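Dindano Bench Arm: Frequently Asked Questions
Last updated 2022-06-03

What is Dindano?
It is the control software Luzius Gasser and I are writing for a tabletop arm with a two-finger gripper. We work on it at the Flarodstead shared workshop.

Why do you simulate first?
A bad grasp costs us a reset and no parts. The wrist view lets us check the gap between the fingers before they close.

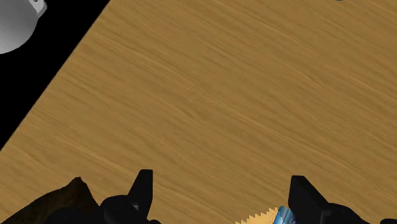
Mirjam Aebischer wrote in to say that her own gripper kept closing too early until she lowered the approach speed, and she asked whether ours is adjustable. It is. Look for approach_speed in the settings file. The default is 11 and she ended up at 2.

How many practice runs do you do?
3,000 for each change to the grasp code. They run overnight.

Which objects can I use?
Small, rigid ones are the best place to start. A second view from the side helps when you need to judge height over the table.

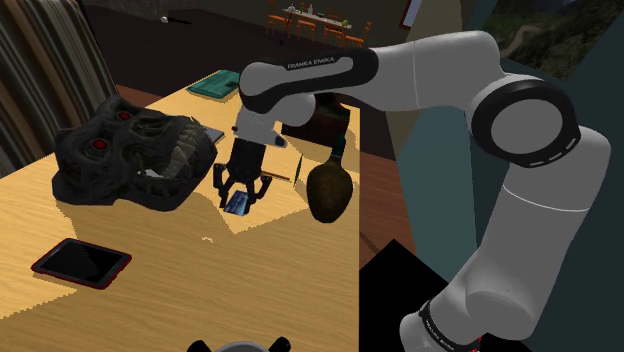

Keep the first targets well inside the arm's reach, and leave space between them. Soft items are not supported yet.

Can I try it at the workshop?
Yes. Sign up on the Gramard list by the door. There are 23 slots in June.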